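Notes from the planner corner

Hi all, and welcome to the newcomers who signed up after the Sunday call. I promised last time that I'd write up what's been going on with the small-stick picking work, and then I spent most of October putting it off, so this is a long one. Get a coffee!

Quick catch-up if you haven't been following along. Urnarov is our planning package, the thing that takes a goal ("get that stick over there") and spits out a path for the arm. Sesta is the bit that sits in front of it and guesses where the objects are. For ages the two of them talked to each other through a pile of scripts I wrote in one bad week and was then too embarrassed to clean up. Omid Tabrizi finally lost patience and replaced the whole pile with a single message format, and I have to admit it's lovely. One message per object, with a position, a long axis, a length and a number that says how sure Sesta is. My scripts are gone. I won't miss them and I don't think anyone else will either.

The reason this matters is the long axis. When we only dealt with cubes we could get away with a center point and a rough turn angle, and if the angle was off by a bit the fingers would nudge the cube square as they closed. A thin stick won't let you do that. If you come down with the fingers lined up along it, you get one finger on top of the stick and a planner that is perfectly happy with itself. So now the grasp angle comes from the object message and gets checked again just before the arm drops the last stretch. That second check was Golnar Daneshvar's idea (I argued against it for two weeks, sorry Golnar).

We ran the old code and the new code over the same set of 600 simulated starts. The old version made it through with a pile of refusals, mostly cases where the planner couldn't find any way down that kept the jaw clear of a neighboring piece. The new version refuses a lot less, and when it does refuse it tells you which object was in the way, which saves me from squinting at logs at midnight. There are still 18 starts that fail for no reason I can explain. I've got them saved as a list and I poke at them when I'm supposed to be doing something else. If you're good at that kind of thing, please, take some.

One fix I want to mention because it cost me so much time. Sesta was treating shadows as part of the object when the object was dark. It was only a small error, a sliver added on one side, but on a very short piece a sliver is enough to swing the long axis way over. Green pieces were fine. Purple and dark red were a mess. Omid spotted it by sorting the failures by color, which I'd never thought to do – I'd been sorting by distance from the base like a sensible person. The fix is a dull one: we estimate the tabletop color first, work out what that color looks like in shade, and throw those pixels away before fitting anything. It went in as change 1089 and the dark pieces calmed right down.

Then of course change 1124 broke it again for an afternoon, and that one was mine. I'd swapped the order of two steps to make the startup faster. It did make the startup faster! It also meant the shade estimate was being worked out from a blank buffer. There's a test for it now.

The next question is how much each view really gives us. From across the room the arm can hide a piece completely, and from down by the fingers you get great detail on whatever is close but the fingers themselves cover things up. Pakzad, our little scoring tool, takes the guesses from every view and decides which to trust for each object. At the moment it mostly picks the view with the most visible pixels. That's fine until two views each see a different half of the same stick, and then it just shrugs and picks one, when what I'd like is for it to put the halves together.

Yellow arm, lavender table, colored pieces – the third is the view from down at the gripper.

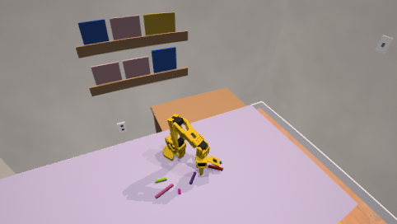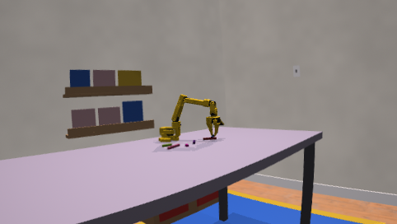
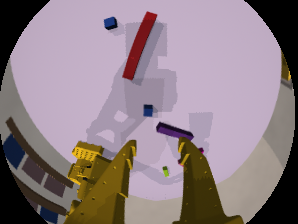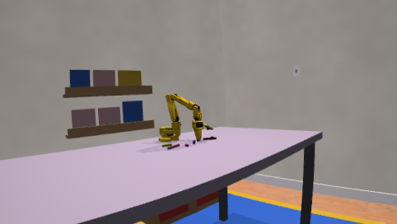

Golnar has a branch of Pakzad that tries the joining-up approach. It fits a line to the points from every view at once and keeps the result only if the views agree on the direction. I've played with it for a few evenings and I like it a lot, but it's slow, slow enough that the arm would be hanging there waiting for an answer. She thinks most of the time is going into points that never change between updates, so the plan is to cache those and only redo the fit when something near the gripper has moved. I think she's right. I also said that about my last three ideas for making it faster, so weigh that however you like.

On the tooling side, Famum (the viewer) got a makeover. You can now drag the timeline and see the planned path and the path the arm took drawn on top of each other, with the gap between them colored in. I use it every day. The keyboard shortcuts have changed, and yes, the space bar finally pauses things like it does in every other program on earth. If your old layout file won't load, delete it and start over. I tried writing a converter and gave up after lunch.

A few of you asked about the controller gains. I haven't touched them. The wobble you see at the end of a fast move is still there, and for now I'm hiding it by having the planner slow down over the last stretch above the table. It's a cheap trick and it costs us time on every pick. Someone with more patience than me should sit down with the wrist joint and do it properly, and if that sounds like fun to you, write to me and I'll send over my notes, such as they are.

Next time I hope to have numbers from Golnar's branch, and Omid wants a few paragraphs to talk about the message format and what he'd like to add to it. He's been asking for opinions on whether each object should carry a history of its past positions. I say yes, Golnar says it'll make the files enormous. Send him your votes before he builds both.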